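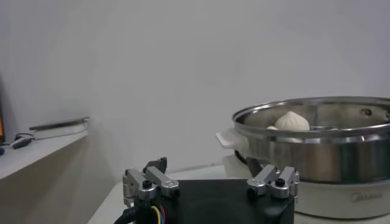 I get asked about rosin more than anything else, so rosin first. Once it has caked on the top of a violin it's a pain to get off, and the answer isn't white spirit (please!) or anything else from under the sink. Wipe the strings and the belly with a dry cotton cloth every time you put the fiddle away. An old pillowcase cut into squares does me for months. Keep one square for the strings and a different one for the varnish, and don't mix them up, as I did for most of my first year with the Bianchini.

Sticking pegs next. I rub a soft pencil round the shaft where it touches the pegbox, turn it a few times, then push in gently as I tune. If it slips instead, a bit of plain blackboard chalk does the opposite job. Do one peg at a time and leave the other strings up, or the bridge goes over and you'll be off to Lemer for a new sound post setting – ask me how I know. 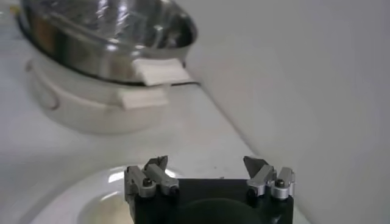 Bow hair wants slackening before it goes back in the case. My pupils hear this from me every single week and still turn up with bows like longbows. Try not to touch the hair at all, and if somebody has (small brothers, mainly), leave it be and get it rehaired when it stops gripping.

Pianos are fussier about the room than about dusting. Danjuma Adeleke has tuned my old upright for 12 years and his rule is to keep it off the outside wall and well away from the radiator. I bought a cheap humidity gauge and it sits on top next to the metronome. If it drops under 40 in winter I stand a bowl of water on the far side of the room and shut the door. For the keys, use a barely damp cloth, wiped towards you, and then a dry one straight after. No polish!

Flutes: cigarette paper under a sticky pad, close the key lightly, open it, slide the paper out. Don't drag it while the key is pressed or you'll tear the pad skin.

And if you have people round to play, as we do in May, do the food well before the stands go up. Anything you can leave ticking over on the side is good. Greasy snacks are out, I'm afraid, or put a bowl of warm water and a towel by the door and be bossy about it.

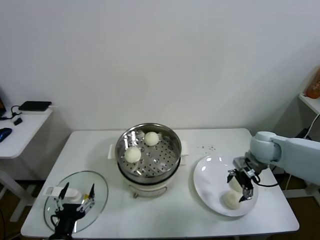 *Two white buns on the steamer tray, lid off.*

Spare strings live in the biscuit tin on my bookcase, all in their packets with the month written on. I change the E every 6 months and the others when they start to sound tired.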